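Castside laundry bay: soft goods and surfaces

Last updated: Tuesday, March 18, 2025

The Castside bay is the smaller of two textile bays in the Trilell laundry fit-out. This page covers the surfaces, the wall storage and the two colour groups in the current sort, lavender and green. Plans and the fixing schedule are kept separately under drawing 1236.

Wall and floor finishes are marble-patterned, pale on the walls and dark grey underfoot. The contrast was specified for sorting. Mid-tone fabric reads clearly against a dark base, and stray thread and lint can be found without a second lamp. The veining is a drawback when checking for fine fibre, as a pale vein and a short white thread look much alike at standing height.

Garments are sorted in the crumpled state and are not smoothed beforehand. Fold lines and twists affect how a piece is taken up, so flattening is left to the folding stage. Seams are the main reference for orientation. On a plain knit with no print, a hem or an overlocked edge may be the only feature that shows which way the piece is lying.
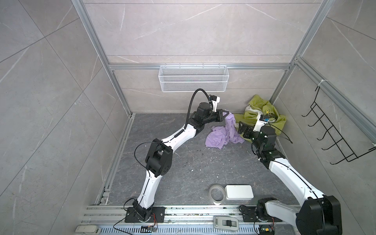

General view. Mesh basket on the back rail, hanging rack on the right wall, lavender and green pieces towards the back.
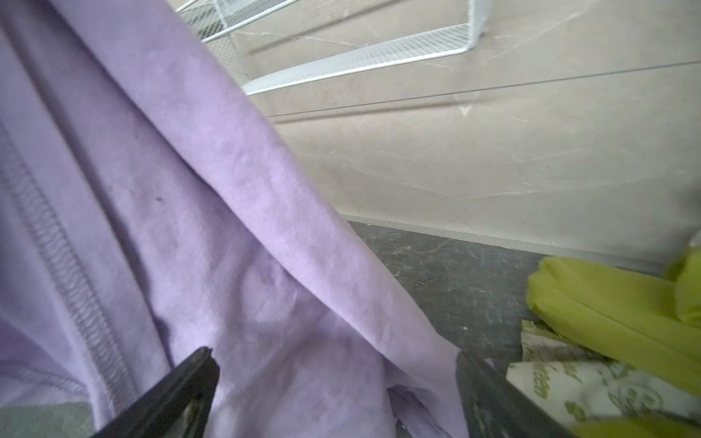 Lavender knit, close. The row of overlock stitching is the orientation reference for this piece.
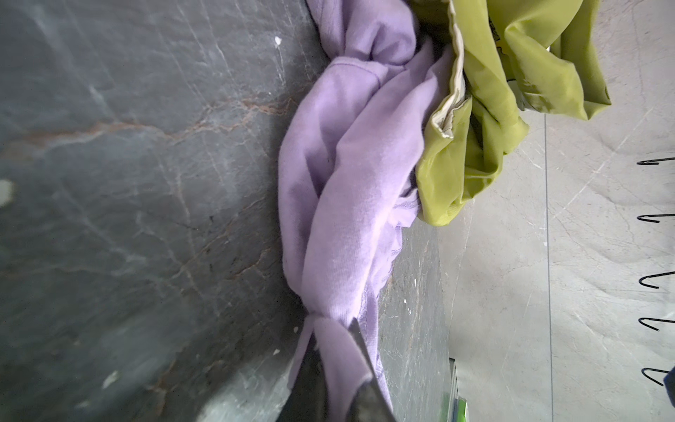 Lavender against green. The cream border helps to separate the two colours where they overlap. 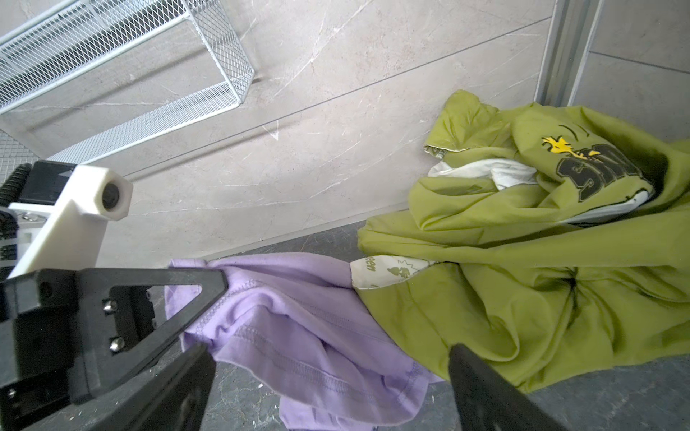

Last view: lavender T-shirt on the dark grey floor, with the white mesh basket on the wall behind.

Notes on materials

Knits. The Arier sort sheet places soft knits in one group regardless of colour. Nominal fabric weight for the group is 202 g/m². Pieces in this group hold a twist, particularly at the hem, and should be opened from a seam. Pulling from the centre of a bunch tightens it. Dark specks are recorded on the sheet as marks until the piece has been inspected under the bench lamp; they are not entered as stains at the sort.

Bags and shiny fabric. Cloth bags travel with the garments to the end of the sort and are then moved to their own stack. Smooth fabric slides on polished stone or tile, so a bag is best placed in a corner with the heavier side down. Printed faces are turned inward for storage.

Wall storage. Baskets in the Castside bay are wire mesh. Solid-sided bins were tried during the July trial and were withdrawn, as small items at the bottom could not be checked from the front. The working limit for a basket is 3 kg, evenly distributed. Hanging racks are for finished pieces only.

Clearance. Keep 300 mm free in front of the wall storage during a sort. Tape and small boxes may stay at the front of the floor area but should not be pushed beneath fabric.

Cleaning. Dry microfibre first, then a neutral cleaner diluted to the label rate. No bleach on the grout or the metal trim. The Dursun finish schedule also rules out wax, which leaves a film that transfers to light-coloured knits. Wire mesh is brushed along the grid and wiped afterwards.

The second bay uses the same sort sheet with a plain grey floor and is listed on its own page.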